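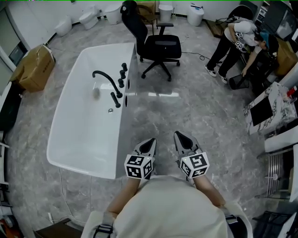

Fig. 19. White freestanding bathtub and marble-patterned floor.

Section 11. Preparing a film program in Willico

Text of the section: Elīna Baranauskienė. Last changed 2 Nov 2020.

In this section you will learn to build a film program from separate items, to add subtitles, and to send the finished program to the player in the projection room. It is assumed that Willico is already installed and that you have a user account with the right "Program editor". If you see only the button "View" in the upper menu, your account does not have this right. Please ask the person who manages the accounts in your cinema or film club.

A program is an ordered list of items. An item can be a feature film, a short film, a trailer, a still slide or a pause. The program does not contain the film files themselves, it contains only references to them. For this reason a program is a very small file and it can be saved quickly, but it can not be played on a computer where the films are missing.

11.1 What you need before you start

- The film files, copied fully into the folder "Library". A file which is still being copied is shown in gray and can not be selected.
- The subtitle files, if the film needs them. Willico reads the usual text subtitles and also the Uibo format.
- The sound format of each film. It is normally written in the letter from the distributor.
- The image format of each film (flat, scope or the old narrow format).
- The opening time of the hall and the planned start of the feature.

Note. Keys for protected films are not part of this section. See the section "Keys and rental periods".

11.2 Creating a new program

1. Open Willico and choose Program, then New.
2. Type a name for the program. Use the title of the feature and the name of the hall, for example "The Late Ferry, Dornham small hall". Two programs with the same name are allowed by the software, but it is very easy to send the wrong one.
3. Choose the hall from the list. The list of image formats and sound formats will change according to the hall.
4. Press Create. An empty program opens, with a timeline at the bottom and the library at the left side.
5. Drag the feature film from the library to the timeline first. It is easier to place the trailers and slides around it afterwards.
6. Drag the trailers to the left of the feature. A blue line shows the place where the item will be inserted.
7. If you want to change the order, hold the item with the mouse and move it. The items behind it move automatically.
8. Press Save.

Caution. Do not rename or move files in the library after you have placed them in a program. Willico will look for the file under the old name and the item becomes red. A red item is skipped during the show without any message on the screen.

11.3 Image format for each item

Trailers often come in a different format from the feature. Willico can change the format between two items, but the lens and the curtain need some time for this movement.

1. Click on the item in the timeline.
2. In the panel at the right side, open the tab Image.
3. Compare the value "Format in file" with the letter from the distributor. If they are different, believe the letter only after you have watched a short piece of the film on the screen.
4. Choose the value "Format in hall".
5. If the item before has another format, tick the box "Wait for curtain". A pause of 11 seconds is inserted. You can make it longer, but you can not make it shorter.

Note. Put all the trailers with the same format together. Then the curtain moves only one time, and the audience is less disturbed.

11.4 Sound level

Each item has its own sound level. The scale goes from 0 to 100, and the value for a new item is 70. This value is correct for most features in a hall which was measured by the installer. Trailers are frequently mixed louder.

1. Click on the item and open the tab Sound.
2. Choose the sound format. "Automatic" works well with newer films. With films from an archive, choose the format by hand.
3. Play the loudest part which you know in the item. Stand in the middle of the hall, not in the projection room.
4. Change the level with the arrows. One press of the arrow is one step.
5. Press "Keep for this item". If you leave the tab without pressing it, the old level comes back.

Caution. The button "Keep for all items" also changes the programs of other users in the same hall. Use it only when you have agreed about it with your colleagues.

11.5 Adding subtitles with the Uibo module

The Uibo module is delivered together with Willico, but it must be switched on once for each hall. Open Settings, Halls, Modules, and tick Uibo. Close Willico and open it again.

1. Click on the film in the timeline and open the tab Subtitles.
2. Press Add and choose the subtitle file. The language is read from the file. If the field stays empty, choose the language from the list.
3. Choose the position. "Low" is the normal position. "High" is useful in halls with a flat floor, where the heads in front cover the lower part of the screen.
4. Press Test. The first three lines are shown on the screen together with the picture.
5. Go to the last spoken line of the film and test again. When the beginning fits and the end does not fit, the subtitle file was made for another version of the film. In this case a correction of the start time will not help you, and you have to ask the distributor for the right file.
6. When all lines are early or late by the same time, write this time in the field Shift. Use a minus sign when the lines must come earlier.

You can show 2 languages at the same time. The first language in the list is in the upper line. To change the order, use the small arrows next to the language name.

Letters with special marks (for example ē, ų or ö) can appear as question marks or empty boxes. Open the subtitle file in the Uibo window, choose Encoding, and try the next value in the list until the letters are correct. Save the file with a new name, so that you still have the original.

11.6 Slides and spoken introductions

When a director, an actor or a critic speaks before the film, it is good to have a still slide on the screen, and the show must wait until the speaker has finished.

1. Drag the slide to the place before the feature.
2. In the tab Time, choose "Until button" in place of a number of seconds.
3. Choose which button continues the show. It can be the green button in the projection room or the remote control.
4. In the tab Light, choose "Half". The setting "Full" makes the slide hard to read from the last rows.
5. Place a short black item after the slide. Without it the feature begins at the same moment as the lights go down, and the first titles are lost for the audience.

Note. If the talk is after the film, insert the slide after the end credits and set the light to "Half" there also. Please do not cut the credits. Many guests stay to read them, and in some rental contracts it is forbidden.

11.7 Sending the program to the hall

1. Press Check. Willico looks for missing files, missing keys and unknown formats.
2. Read the list of messages. Yellow messages are advice. Red messages must be solved, otherwise the button Send remains inactive.
3. Press Send and wait until the word "Received" is shown next to the name of the hall.
4. Go to the projection room and open the program on the Berkitz player. Compare the name and the total length with the values on your computer.
5. Play the first minute, the change from the last trailer to the feature, and one minute in the middle with dialogue.

If you change something in the program after sending, you have to send it again. The player keeps the older version until this is done. The older version is marked with a small clock.

Caution. Do not send a program to a hall while a show is running there. The show will not stop, but the light commands can be delayed.

11.8 If something does not work

The item is red. The file was moved, renamed or deleted. Click with the right mouse button, choose "Find file", and show the new place.

There is picture but no sound. Check first that the amplifier in the hall is on. Then look in the tab Sound, if the format is one which the hall supports.

Faces look too wide or too thin. The image format of this item is wrong. See 11.3.

Subtitles are not visible in the hall, but they are visible on the computer. The Uibo module is not switched on for this hall. See the beginning of 11.5.

The program stops after a slide. The slide is set to "Until button" and the player is waiting. Press the green button, and after the show change the setting if you do not need it.

The button Send is inactive and there are no red messages. Save the program first, then press Check once more.

The next section explains how to repeat a program on several evenings and how to print the list of shows for the cash desk.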